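Notebook, bread side of the bench
August, started 6:40 am

Third round of the rye starter trials, and I am so pleased with how this one is going! Quick recap for anyone picking the book up cold: we're comparing the Brisia culture (the stiff one, kept at the back of the fridge) with the Mistari culture, which is looser and smells like green apples when it's happy. Same flour for both, the Zawadzka medium rye, new sack.

Fed both at 6:40. Stiff one got 370 g flour, the loose one the same, water as per the inside cover of this book. Room was warmer than last time, so I expected them to run fast, and wow, did they. By mid-morning the Mistari jar had domed right up to the lid and I had to swap it into the taller crock.

Color code for the jar lids and the chart, please stick to it: red for Brisia, pink for Mistari, black for anything that's a control. Use the dry-erase ones on glass. The permanent ones take ages to scrub off, ask me how I know (the blue crock still says "OLD" on it).

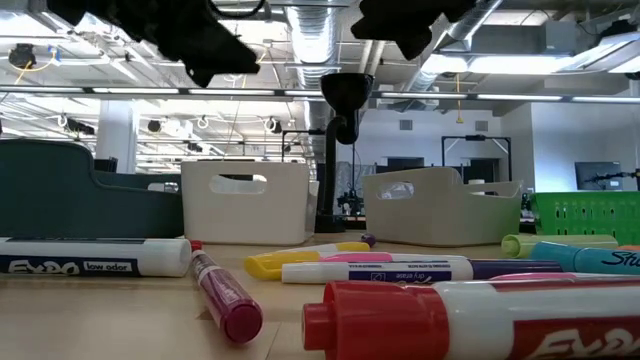 Midday readings

Brisia: slow start, then a lovely even rise. Tight bubbles, clean sour smell, a bit of malt. The dome was still holding when I poked it at noon.

Mistari: peaked early and was already sinking in the middle by noon. Much sharper. I tasted a dab and it made my ears move. Delicious, though, and I bet it would be terrific in crackers.

Mixed both doughs straight after. Went for 478 g water in each, a touch more than round two, and the difference in feel is huge. Round two was like modeling clay. These two were properly sticky and spreadable, wet hands and a scraper the whole way, and they smoothed over in the tins with hardly any fuss.

Tins are the long Famness ones. Greased with butter, dusted with coarse rye. I know someone likes oil better, but the butter crust was so good last time that I'm staying with it until proven wrong.

Side note on light: crumb photos need to be taken with a lamp off to one side and low. Straight overhead light flattens the holes and every slice ends up looking the same. 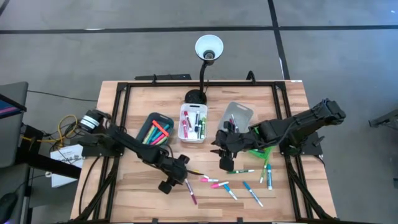 BAKE AND CRUMB

Proofed until the first pinholes showed on top. Mistari got there 37 minutes ahead of Brisia, so they went in separately. Hot start, then turned down once the crust had set. Both came out with that crackled, floury top I've been chasing since round one, hooray!

Resting in cloths now. No cutting until tomorrow, and that includes me. Last time I sliced one warm and gummed up the good knife.

Things to try next:
- a half and half loaf, both cultures in one dough
- 5 g caraway, toasted, in the Mistari only
- a scald with some of the flour, to see if it keeps softer
- write the feeding time on the lid as well as the chart
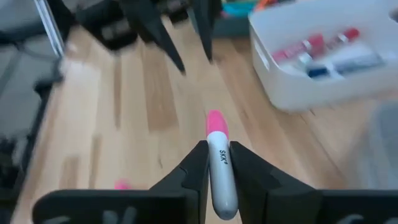
Entry by the starter keeper, bread bench

Added later, 8:15 pm: fed what was left of both cultures and put them away, Brisia at the back, Mistari on the door shelf. The whole room still smells of crust. If you're in before me, leave the loaves wrapped and have a look at the blank columns on the chart, I'd love a second nose on the sourness scores.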